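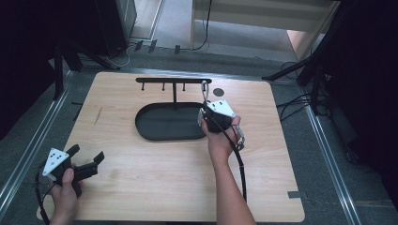
Cultier to Open Second Workshop in Vudutstead This November

VUDUTSTEAD – Furniture maker Cultier will open a second workshop in Vudutstead in November, the company announced. The new site will handle table and desk production and will employ 25 people when it opens, with 18 of those jobs being new positions.

The workshop is in the former Timmermans printing works on the east side of town. Cultier signed a lease on the building in the spring and has since replaced the roof, rewired the main hall and put in a new dust extraction system. The loading dock on the north side was kept and widened.

"We ran out of floor space two years ago and have been storing finished tabletops in rented units ever since," said Hilde Leemans, managing director of Cultier. "Moving table production to Vudutstead gives both teams room to work. It also cuts a lot of driving back and forth."

Chairs and shelving will continue to be made at the company's original workshop, where no jobs will be lost. Seven current employees have agreed to transfer to the new site.

The first range to be made in Vudutstead is Bument, a line of plain tables and desks for homes and small offices. Cultier expects to make 400 Bument pieces a month once the workshop is running at full capacity. Orders placed before the opening will be filled from the original workshop, and delivery times will stay the same.

Cultier will also take on four apprentices each year at the new site. The apprenticeship lasts three years and covers machining, assembly and finishing. No experience is needed. Applicants must be 18 or older and able to work a 7 a.m. start.

A small showroom at the front of the building will sell samples and pieces with minor surface marks at 20 percent off the list price. It will open shortly after the workshop itself, and opening hours will be posted at the entrance.

Applications for open positions are being accepted now at Cultier's main office.

About Cultier
Cultier designs and makes tables, desks, chairs and shelving. The company is privately owned and sells directly to customers and through independent furniture stores.

Media contact: Hilde Leemans, Cultier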